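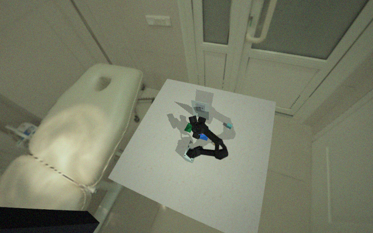

Fig. 2. The arm and blocks on the table in the simulator.

4. Starting the simulated arm

Every member of the Skurkcombe Robotics Club does this section before touching the real arm. The real arm cost more than the minibus.

4.1 Log in at any club computer and open the Nesari folder. Ignore the folder called Nesari_old. It has been due for deletion since December.

4.2 Start the simulator and choose the scene named Treatment Room. You should get a white table with a padded bench to the left of it and double doors behind.

4.3 If the program asks for a port, type 2291 and press Enter. If it asks again, you typed 2219.

4.4 Find the green cube and the blue block. Both begin in among the links of the arm, so turn the view until you can see a clear way out for each.

Note: Shadows fall in several directions in this scene. Do not judge distance by them. Last year's team for the Wellham Cup did, and spent an afternoon picking up shade.

4.5 Set the speed slider to 12. Higher settings exist and you will be tempted.

4.6 Raise the arm one joint at a time, starting with the joint nearest the base plate. Wait for each joint to stop before you move the next.

4.7 Open the gripper, bring it down over the green cube and close it. Lift, move to a bare patch of table, lower, open.

4.8 Do the same with the blue block. Leave the small teal one until section 5.

CAUTION: Reset Scene puts everything back at once and does not ask if you are sure. Save first — File, Save Run, your initials.

Note: If a block sinks through the table, close the program and start again from 4.2. Pressing the keys harder has been tried.

4.9 When you have 16 clean lifts saved, copy the runs to the Westerberg drive and put your initials on the sheet by the door.

Section last revised 25 June 2019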